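How to fold a sweatshirt so it stays folded

I used to stuff sweatshirts in a drawer and hope for the best. Then Josefien Stevens showed me her way of doing it on the kitchen table at Arnusley, and I've been folding everything in sight ever since!

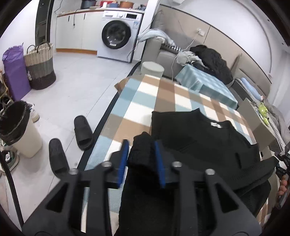 A black sweatshirt on the checked tablecloth, partway through the job.

What you need

A table, or any flat surface a bit wider than the sweatshirt with its sleeves out. A bed will do, but it's softer and the edges never come out as crisp. I like a tablecloth underneath, especially a checked one, as the lines help you keep your folds straight (a lovely trick, and it costs nothing).

Getting it flat

Lay the sweatshirt down with the front facing the table. Pull the hem towards you, then smooth from the neckline down with the flat of your hand. Do the sleeves last. Thick knits like to bunch up in the middle, so if you get a ridge, pinch the fabric there, lift it a little and let it drop, then smooth outwards to the sides.

If it has a hood, fold the hood down onto the back now.

Folding

1. Bring the right side in to the middle of the back, sleeve and all.

2. Turn the sleeve down so that it runs straight towards the hem. It should lie inside the folded edge, with no cuff poking out.

3. Do the same on the left. You should have a long strip, the same width top to bottom. Mine are 20 cm wide, which suits my drawer, but measure yours first.

4. Fold the hem up by a third.

5. Fold again to meet the neckline, and press down gently to push the air out.

Now stand it on its edge. If it stays up, you've done it! If it flops, open the last two folds and make them a bit tighter.

Dark colours

Black shows every bit of fluff, so go over it with a clothes brush before you start. Do the back as well, as that's the side that ends up tucked inside.

Putting them away

File them upright in the drawer, like books, with the rounded fold on top. My drawer is 65 cm across and it is so nice to open it and see every single jumper. Tzu-hsuan Huang uses the same fold for packing and lays hers flat along the bottom of the suitcase, with socks down the sides.

Very chunky jumpers are better folded in half at step 4, and then left flat on a shelf.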